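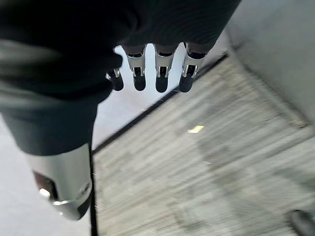

Ticket 500-15
Product: Flarideck interlocking floor panels, matt white
Reported by: Nikolaidis, workshop fit-out
Handled by: Vemico flooring support
Opened: 23 July 2025
Status: Closed, monitoring

Fault as reported
Panels laid in April. Grey scuffing and a dull film have built up along the bench side of the room. Two panels next to the door rock underfoot and click when walked on. Customer mops daily with Norix floor cleaner and reports that the film is worse after mopping.

Entry 1
Asked for dilution rate, type of mop and subfloor details. Customer replied: cleaner poured straight into the bucket without measuring, string mop, no rinse. Subfloor is painted concrete. No underlay was fitted.

Entry 2
Film is consistent with cleaner residue. Advised the following on a test area of one panel:
Vacuum with the brush head down.
Wash with plain warm water and a flat microfibre pad.
Leave for 15 minutes, then wipe again with a clean pad.
Dry with a towel. Do not use a steam mop.

Entry 3
Customer reports film gone from the test panel after the second wipe. Scuffs still present. Advised a white melamine pad, used damp with light pressure, in the direction of the grain. Coloured scouring pads will take the matt finish off and are not covered under the warranty.

Entry 4
Scuffs cleared except for 3 short marks near the bench leg. Customer can feel these with a fingernail, so they are scratches in the wear layer and will not clean out. Options given: leave as is, or swap the panel with one from under the bench. Customer chose to swap.

Entry 5
Rocking panels. Asked customer to lift both and check the edges. Grit found in the locking channel of one panel and a ridge of paint on the concrete below the other. Grit brushed out. Ridge scraped back and checked with a straight edge. Panels refitted from the wall outwards using a tapping block. Clicking has stopped at one panel and is much reduced at the other.

Entry 6
Expansion gap measured by customer at nearly 20 mm on the window wall and almost nothing at the door threshold. Advised trimming the threshold panel to restore the gap. Customer has done this and reports no movement.

Resolution
Residue removed, one panel swapped, door panels reseated, threshold panel trimmed. Customer to measure the Norix cleaner to the rate on its label and rinse once a week. Felt pads to be fitted to the bench legs.

Outstanding
Customer asked whether underlay can be added without lifting the whole floor. It cannot. Reopen this ticket if the clicking returns.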